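Sturka Resettlement Notices Corpus: Data Card

Summary

The Sturka corpus is a collection of 1,259 public notices issued to newly arrived refugees and asylum seekers in the Wurnstead district. It covers housing, school enrollment, language classes, work permits and health services. The corpus supports research on how clearly local offices communicate with people who have recently crossed a border.

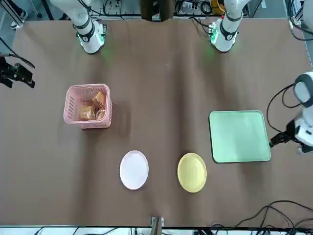 Two white arms with green indicator lights at the far side of a brown tabletop.

Contents

Each record holds the full text of one notice, the issuing office, the topic, the month of issue and the languages in which the notice appeared. Of the 1,259 notices, 121 concern family reunification and 74 concern appeals against a refused claim. Records are stored as plain text, with a separate index in CSV format.

Sources

Notices were collected from office bulletin boards, mailed circulars and the district website. Paper notices were scanned with Himix and corrected by hand. Where a notice was reissued with changes, both versions are kept and linked by a shared number.
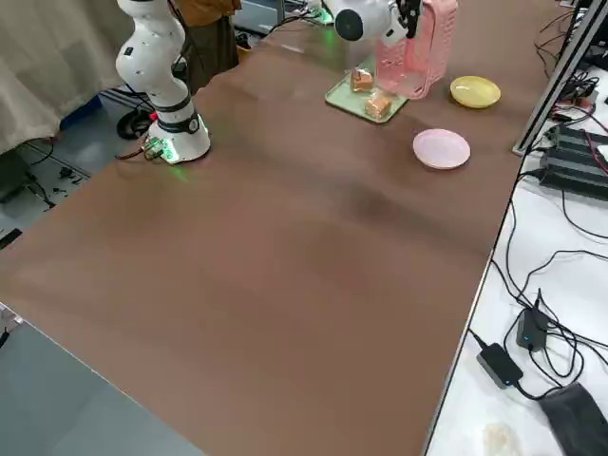 Reissued notices should be treated as separate documents when counting words, but as one document when counting decisions. The index contains a field for this purpose.

Annotation

Topic labels follow the Cheng scheme, version 2. Every notice was labeled by two readers working separately. Disagreements were settled in discussion, and the original labels remain in the index. The label "temporary shelter" was applied inconsistently in the first round and has been reviewed in full.
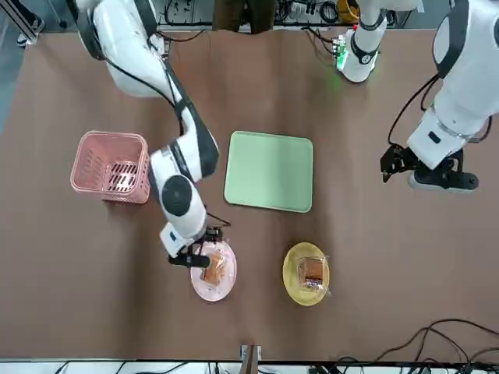
Reading-level scores are provided for the English text only. Translated versions have not been scored.

Privacy

Names, case numbers, street addresses and telephone numbers of individuals have been removed. Users must not attempt to identify any recipient or combine the records with other sources for that purpose.
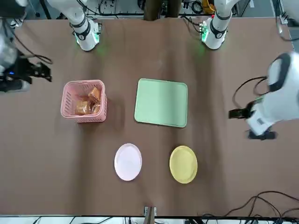
Known Limitations

Notices delivered by word of mouth or text message are absent. Coverage of rural offices is thin before September, when the collection procedure was changed. The corpus does not record whether a notice was received or understood.

Access

The corpus is available for noncommercial research upon signed request to the Sturka project office in Wurnstead. Corrections may be sent to the same office and should cite the record number.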